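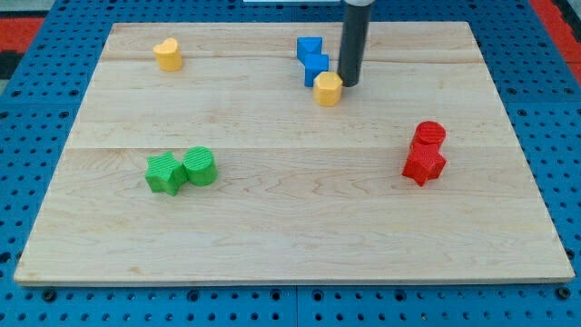

The yellow heart, off by itself on the maple board.

The Heart Goes Last

My grandmother kept her blocks in a biscuit tin from Briscombe, and when she moved into the little apartment over the bakery on Varkum Street the tin came with her on her lap, in the taxi, because she would not trust it to the movers. She was past 70 by then and I was just old enough to be useful, or so I was told, and I was given the job of carrying the board.

The board was maple, pale as cream, made of planks glued side by side so well that you had to tilt your head to find the seams. I found them with my thumb instead, all the way up the stairs, and by the top landing I knew them the way you know the cracks in your own ceiling. She had me lay it on the table by the window before a single chair had been set down, before the kettle even, and she opened the tin and tipped everything out with a clatter that brought the baker's wife to the bottom of the stairs to ask if someone had fallen.

"It's only the town," my grandmother called down to her.

She called it Pivska, which was where she had been a girl, though I don't think the real Pivska ever looked quite like hers. The blue cubes were the post office and the house next door to the post office, always together, because the two families had shared a wall and a cat and a good many quarrels. The yellow six-sided one was the bandstand. Other pieces were the school or the mill, depending on the evening, and one time, when I had a cold and needed cheering up, the whole bottom row was a circus that had come over the hills in October and couldn't get its elephant past the bridge.

The heart was different. It was yellow too, a fat little thing that stood up nicely if you were gentle with it, and it went down last, away from all the others, up toward the far corner on the left. For years I took it for a church, and then for a while (I was reading a lot of novels) I decided it must be a sweetheart who had gone off somewhere and never written. I asked her outright in the end, over a plate of yesterday's rolls, with the lamp on and the rain running down the glass.

"That's our house," she said. "It was a long walk to anything. My mother used to say we lived 40 minutes from a loaf of bread."

And she looked down through the floor, more or less, to where the ovens were, and laughed so hard she had to put her roll aside.

The board is on my own table now, and the tin has lost its lid. My daughter sets the town out after supper, and she has ideas of her own about where the bandstand belongs. Last night she picked up the heart and moved it down beside the blue cubes so they could borrow sugar, she said, and I opened my mouth to tell her, and then I went and got the sugar bowl so she could show me how it was done.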